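Paltville Residents' Forum
Planning and Local Services
Topic: Proposed change of use, former Markum works, Clatlow Road

Clerk_Paltville
Members are reminded that the consultation on the Clatlow Road site closes on Feb 21, 2026. The applicant seeks permission for 16 light industrial units and 22 parking spaces. Comments must be submitted in writing and must include a postal address.

northgate_res
I wish to record my objection. The junction with Tsolakis Lane is already over capacity at school times, and the transport statement relies on a count taken in September. Deliveries before 7 am should not be permitted under any circumstances.

Hamisi Biwott
I support the application. The town has lost a good deal of skilled metalwork employment, and small units of this kind are what younger firms ask for. The rents quoted are reasonable.

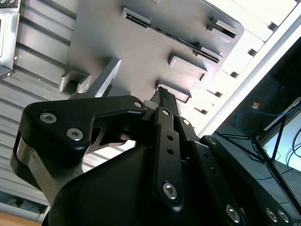 northgate_res
With respect to Mr Biwott, employment is not in dispute. My concern is the hours of operation, on which the application form is silent.

terrace_4
Section 4 of the supporting statement does give hours, though only for weekdays. I would accept the scheme with a condition covering weekends. The petition against it carries 1,563 signatures, but many of the addresses are outside the parish.

northgate_res
I am grateful for the reference and had overlooked it. My objection on traffic stands.

Clerk_Paltville
Posts in this topic are not treated as formal representations. Forms are available at the library desk.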